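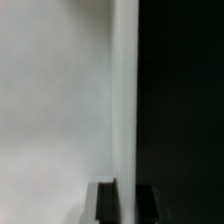
Marholm Money Advice – Debt and Lending Team

I have sat across the desk from people with money worries for a good long while now, and if I could change one small thing about borrowing in this country it would be the way lenders treat somebody who wants to pay a loan off early.

Last September a lovely man I'll call James came in with a letter from his loan company. He had been left a bit of money by his aunt and wanted to be shot of the debt, as you or I would. He had four months left to run and owed 303 pounds. The settlement figure they quoted him, once the early closure charge and an "administration item" had gone on, was 395 pounds. He would have been better off leaving the money in a drawer and paying as normal, and that is what he did in the end, though it upset him.

Now, I do understand that a lender plans on getting its interest, and my colleague Ilham Lau (who used to work on the other side of the counter and is very fair about these things) reminds me that there are costs in closing an account. I'm sure there are. But I can't believe they come to 92 pounds, and when Ilham rang to ask what the administration item was for, the young woman on the phone couldn't tell her either, poor thing.

What I should like is quite modest. Put the cost of leaving early on the first page of the agreement, in pounds, next to the monthly payment. James's agreement had it in clause 76, worked out by a formula that Salim Magesa and I needed a calculator and two cups of tea to follow – and Salim taught maths for years!

I'd go further and cap the charge as well, but I'd settle for the first page to begin with. If you have a loan of your own, do ask for the settlement figure in writing before you send any money, and bring it in to us if it looks odd. We're at the desk until half past four.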